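July 2021
Sheena Innes

4. Waiting, handing over, and who gets to say stop

4.1 What I thought I was studying

When I started hanging around highliners I wanted to write about fear. That seemed the obvious thing! You have a person on a strip of webbing an inch wide, with a very long way down on both sides, and I assumed the interesting stuff would be happening inside that person's head. My first interview guide is full of questions about heartbeats and dreams. I asked them all at the Storholm meet, on the first evening, and people were kind about it and gave me nice answers that I've hardly used.

By the second day I had noticed how little of the meet was spent on the line. The long line at Storholm was 220 meters, rigged across the gap below the old quarry road, and a good walker might be out on it for half an hour. The rest of the day that same walker was carrying things, tying things, eating, waiting for the wind to settle, or arguing (mostly cheerfully) over whose turn it was. So this section is about the people at the anchors. I'm going to call them the ground crew, which is my label; they just say "whoever's on the anchor," and it changes all day long.

A word on the notes. I have some 800 entries from Storholm and from the smaller meets at Deren, written in a pocket notebook and typed up at night. An entry can be one line ("wind again") or a full page. I coded them by hand, and Veerle Declercq read a portion of them without seeing my codes. We disagreed most over what counted as an instruction, and that argument ended up shaping the next part a lot.

4.2 Instructions that don't sound like instructions

If you have read the older work on climbing partners you'll be expecting set calls, the kind that are shouted the same way every time. Highliners have a few of those. There's a call before somebody leaves the edge, and there's one for when a rescue is being set up, and everyone I met treated both of them with total seriousness. Outside of those moments, though, the talk is loose. It's jokes and half-sentences and a lot of humming.

Take an entry from the second morning at Storholm. Conceição Ramalho was at the near anchor, and Muthu Gowda was sitting on the edge in his harness, leash already checked. Conceição looked at the far side for a while and said, "It's doing the thing again." Muthu leaned back on his elbows. That was the whole exchange. He didn't go out for another twenty minutes. Veerle had coded it as small talk and I had it as an instruction, and we went back and forth over it for most of an afternoon. I asked Muthu later what "the thing" was, and he said it was a slow sideways roll in the middle of the line that you get just before the wind comes around the corner of the quarry. He took it for granted that she was telling him to wait. She, when I asked her, said she hadn't told him anything, she'd only mentioned it!

I think both of them are right, and I've stopped trying to settle it. What matters for my purposes is that a remark about the line gets treated as a reason to hold off, and that it works without anybody having to give an order. People at the meets really don't like giving orders. They'll go a long way around to avoid it. I have seen a very experienced rigger walk the whole 700 meters back to the parking spot for a second roller when she could have asked either of the two people sitting next to it to bring it over.

4.3 Small handovers

The other thing that fills the day is passing stuff along. Tape, water, gloves, sunscreen, somebody's phone, the radio, the good multitool. At first I left these out of the notes altogether, which I regret now, and I only began writing them down at Deren after I realized I'd been using them to work out who was in charge. Two hands near one object (Figure 1 is as plain a case as I have of how that looks) make for a tiny moment where each person has to know what the other is up to.

Most of the time it goes by without a word. When it doesn't, you learn something. The radio is the best case. At the anchors the radio carries a bit of authority with it, and people are quite careful about how they let go of it. The person giving it up will nearly always add a sentence: the far side is on lunch, the battery is low, Muthu wants to go next. The person taking it will usually repeat some piece of that back. I never saw this taught. Divya Varma, who had been to only one meet before, was doing it by her second afternoon, and when I pointed it out she laughed and said she'd thought that was just what radios were like.

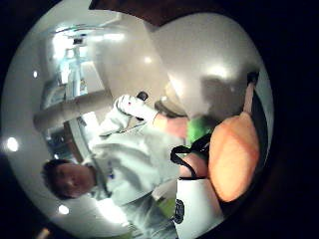
Water goes around in a very different way. You hold out a hand and it comes to you, and you can be in the middle of a conversation with a third person the entire time. I have entries where a bottle goes through four people and comes back to its owner, and none of them look at it. Gloves are in between, I'd say. They're personal enough that you ask, and common enough that the asking is more of a grunt. I tried for a while to build a proper scale out of this, with the radio at one end and water at the other, and it fell apart as soon as I got to food. Food at a highline meet follows no rule I could find, except that anything wrapped in foil belongs to everyone.

What I can say is that the amount of talk around a handover goes up with what the object lets you decide. The radio lets you decide who walks. The brake end of the tensioning system lets you decide an awful lot, and that handover is practically a ceremony, with both people keeping hold until each has said that the other has it. Tape decides nothing, and it gets thrown.

4.4 Saying stop

So who calls it off? I asked this in every interview and the answer was always the same: anyone can. It's said so quickly and so smoothly that I started to distrust it a little, and I went looking in the notes for actual stops.

There are fewer of them than I expected. In nearly all of them the stop came from whoever was at the near anchor at that moment, and only very rarely from someone sitting back in the shade, even if the person in the shade had far more years on the line. I don't take this to mean that the rule is a fiction. Newer people told me, and I believe them, that they felt free to speak. But being at the anchor means you've been handed things, and with the things come the scraps of news I described earlier. By the time something starts to look wrong, the anchor person simply knows more. The others know that she knows more, and they look at her.

There's one exception and I want to give it some room. On the last day at Deren the line had been up since early morning and everybody was tired. Divya was sitting well back, peeling an orange, and she said, in a perfectly normal voice, that the backup looked shorter than it had before breakfast. Two people got up right away. The walker was waved in and came back sitting, hand over hand, and the backup was gone over bit by bit with the line empty. It was fine, as far as they could tell. What struck me was how it was handled afterward. Conceição went and sat down next to Divya and asked her exactly where she'd been looking from, and then several of the others came over to look from there too. They spent a good ten minutes at it. The line stayed empty, on a calm evening with the light going, and I didn't hear one complaint (and these are people who will complain for an hour about instant coffee).

I asked Divya in September, by phone, how she remembered it. She said she had been embarrassed for about a second and then it had just been interesting. She also said she'd been given the near anchor at the next meet without asking for it, and I have that from Muthu as well.

4.5 Some limits

I was not a neutral presence. I carried bags, I handed over my share of water bottles, and after a while I was asked to hold the radio, and I said yes. My own handovers are in the notes, marked, and I left them out of the counts. Still, it would be silly to pretend that people didn't talk a bit more clearly around someone with a notebook on her knee.

The meets I went to were also small ones, where most people knew each other. Vanitgate, the big summer gathering that several of my interviewees go to, draws 1000 people, and from what I was told the anchors there are staffed on a rota with names on a board. Conceição finds that restful. Muthu can't stand it, and says he spends the whole weekend introducing himself. Whether the remark about "the thing" would still make somebody lean back on their elbows when the speaker is a stranger is something my material can't answer, and I'd need at least one full season at the larger events before I tried.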